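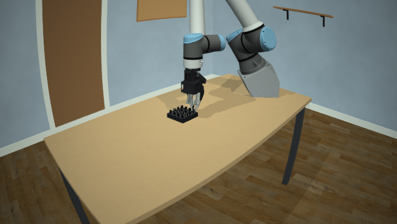 Fetska Town Minutes Corpus: README

Summary

The Fetska corpus contains transcribed minutes of town meetings from three places, Hemley, Ulloa and Osonis. It holds 579 meetings in plain text, with one metadata row per meeting. The text was keyed by hand from bound ledgers and typed carbon copies. It is meant for work on spelling variation, local government language and named entity tagging in older administrative English.

Version: 4
Last updated: October 2025
Maintainer: Vilho Tikkanen

Files

minutes/ holds one UTF-8 text file per meeting. File names give the town code (hem, ulo, oso) and a running number.
meetings.tsv holds the metadata, tab-separated, with a header row.
names.tsv lists personal names as written, with a normalized form next to each.
CHANGES.txt records edits by version.

Fields in meetings.tsv

id: matches the file name without the extension.
town: hem, ulo or oso.
date_written: the date exactly as it stands in the ledger, including errors.
date_norm: ISO date. Blank if the year can't be recovered.
clerk: name of the clerk who signed. Blank if unsigned.
hand: h for handwritten, t for typed.
quality: 1 to 4, where 4 means no unclear words.
pages: ledger pages covered, counting a half-filled page as one.

Transcription rules

Line breaks follow the ledger. Words split across lines are kept split, with the original hyphen if there is one. Spelling and capitals are unchanged. Struck-out words are wrapped in double square brackets. Insertions above the line are wrapped in carets. A word that could not be read is entered as a single underscore, whatever its length. Uncertain readings are followed by a question mark with no space before it. A question mark in the source has a space before it, so the two can be told apart.

Sums of money are keyed as written. The Ulloa clerks used a raised dot as a decimal point until the change to typed minutes. This is kept as U+00B7 and will break naive number parsing.

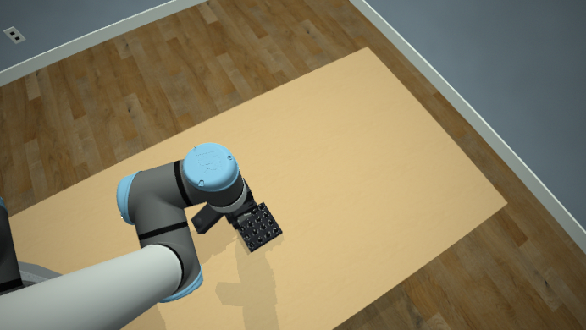
Can the three towns be pooled for training?
Pooling works for tagging, but split by clerk and keep all of a clerk's meetings on the same side. Two Hemley clerks copied set phrases from one meeting to the next, and a random split leaks those phrases into the test set.

Known problems

Osonis has a gap where one ledger is missing. The running numbers do not skip, so the gap shows only in date_norm.
The Hemley annual meetings have long tax lists attached. These were left out of the text files through version 2 and added in version 3. Token counts from earlier versions do not match.
Nine files have quality 1. Most of them are water-stained pages from Ulloa.
In names.tsv, initials are not resolved to full names unless the same meeting gives both.
The clerk field for July meetings in Osonis often names a stand-in. Do not treat it as a change of office.

Normalization

No normalized text is shipped. The names table was built by one reader and checked by a second, with disagreements settled in favor of the less altered form. Married women listed under a husband's name are entered as written, and the normalized column is left blank.
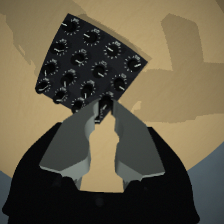 Fig. 3. A knob panel between two gripper fingers.

License and citation

Transcriptions and metadata are released under CC BY 4.0. Page scans are not included. Cite as: Tikkanen, V., Fetska Town Minutes Corpus, version 4. Send corrections with the file id, the line number and the proposed reading.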